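3.2 Small objects and the shared work surface

The second part of the study dealt with what collects on a shared table during ordinary working hours. Earlier accounts of clutter have mostly looked at storage: cupboards, drawers and the back shelves of workshops. Far less has been written about the table itself, where an item may sit for minutes or for weeks and still be described by its users as "just put down."

Records were kept at three sites, referred to here as Bimel, Sovix and Jollbridge. At each site one table was chosen in a room that people also passed through on the way to other parts of the building. Schouten and Desmet made the entries at Bimel and Sovix, and Shemweta made those at Jollbridge. Recording began in January and closed on 3rd June. Across the three sites 2,247 entries were made, of which 1,042 concerned items small enough to be closed in one hand. An item found on two visits was entered twice.

Entries were sorted into four groups: containers, flat items, cords and wires, and loose small objects. The last group gave the most trouble. Boersma and Pilkington, who coded the entries separately, disagreed most often over objects that had no clear use when seen apart from the thing they belonged to. Where agreement could not be reached, the object was coded by shape and color alone — a practice we kept even when a user of the table later offered a name for it.

Cords and wires behaved differently from the other groups. Boxes tended to be returned to the same part of the table, and flat items tended to be set down beside them. Wire was seldom placed with care. It was most often entered as a tangle, and small objects were often entered next to it. Figure 3 shows a typical grouping, with thin black wire and a small beige object on the light gray surface and a cream-colored box farther to the left, a dark flat object next to it.

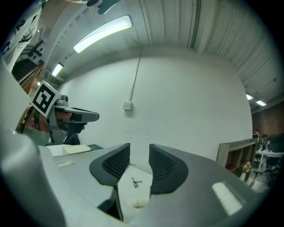 Figure 3. Work surface with wire, small rounded object and box; wooden shelving unit against the brick section of wall.

The shelving in these rooms was also noted, although its contents were not coded. Open cubbies were within a short walk of all three tables, and users at each site named them as the proper place for small items. In practice the cubbies were given over partly to display, as with the pink flowers on the lower level of the unit in Figure 3. Users interviewed by Shemweta said that they did not like to put wire or loose parts beside such things. Several preferred to leave them on the table until a box could be found. The effect of supplying a lidded box at each table is taken up in Section 3.3.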